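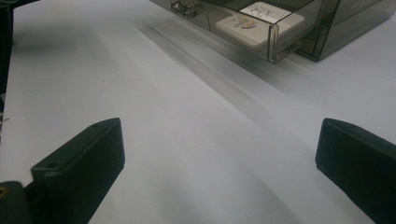 3.2 Superficie de trabajo

La mesa tiene un tablero blanco mate, liso, sin veta ni dibujo. Se eligió por contraste con los objetos oscuros del conjunto Bravell. La iluminación no es uniforme: la zona central y la izquierda quedan más claras que el extremo inferior derecho, y el blanco tiende a un gris lavanda pálido.

3.3 Procedimiento

Cada sesión de ordenación duró 28 minutos. K. Treloar colocó los objetos y H. Tomoana anotó los tiempos. Se registraron 214 colocaciones en dos turnos. Las del jueves se repitieron por un error en la hoja de anotación.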